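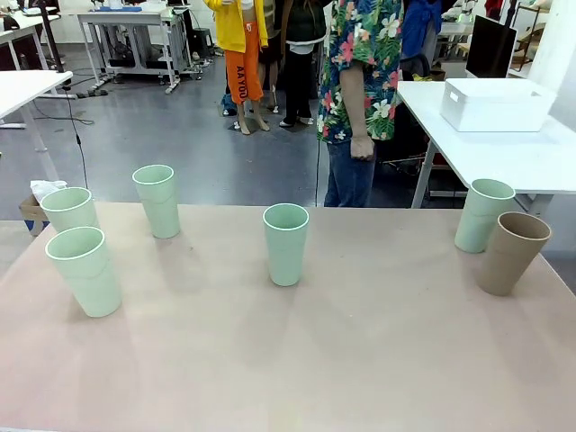
Cups out on the big table, five mint green and one tan.

I had been putting off the cup post until the odd one was sorted, but the odd one is not going to be sorted, so I may as well write up what I have.

The green ones are the Cleva ridged tumbler. The tan one has the same taper and the same ridges, and I bought it from Retico after they ran out of green. On the shelf the two colours looked like one product line. At home I checked them properly with a ruler and a kitchen scale, and I can't find a difference that matters. They nest in either order and come apart without a fight.

Method, for anyone who wants to repeat it. I stood each cup on a level bench, checked the rim with a small spirit level, then filled it with water on the scale and stopped where the ridges end below the rim. All 6 came within 3 grams of each other. My scale reads to the gram, and I don't trust my eye on the fill line any better than that, so I am calling them equal. Filling to the very brim gave a wider spread, which I put down to surface tension and an unsteady jug hand.

Stacking was the next thing. A full nest with the tan cup at the bottom leans very slightly. With the tan cup on top it stands straight. I repeated this a few times with the green cups shuffled and got the same result, so there may be a small variation in the base after all. It is below what my ruler can show. The tan cup now lives on top.

Washing: the ridges hold a bit of water on the outside when the cups are dried upside down on a flat tray. On a wire rack they drain properly. Leave a finger's width between them, or the white rims touch and stay damp at the contact point. I ran them at 70 degrees on the top rack of the dishwasher for the whole of April and saw no change in colour or shape. The tan may have dulled slightly. I have no second tan cup to compare it with, so I can't say for sure.

Storage is the unsolved part. The shelf I wanted to use is in the old Pîrvu cabinet, which was built in 1880 for much shorter cups. Nested, the stack is too tall by the height of one rim. In two short stacks it fits, but then the door catches on the front one. I could move the shelf down a peg, except that the peg holes on the left side were filled in by a previous owner and I would be drilling old timber. For now they sit in a Velidska crate beside the kettle.

Spacing on the table matters more than I expected. The base is narrow compared with the mouth, so a knock near the rim tips one over fairly easily when it is empty. Half full, they are much steadier. If you set them out before pouring, keep them in from the edge and well apart, and put the spare ones at the back where sleeves don't reach.

Still to do: a test with hot tea, and another look for a shelf of the right height. I will add the tea figures to this post when I have them.

Posted 4/27/19 under Kitchen, Measurements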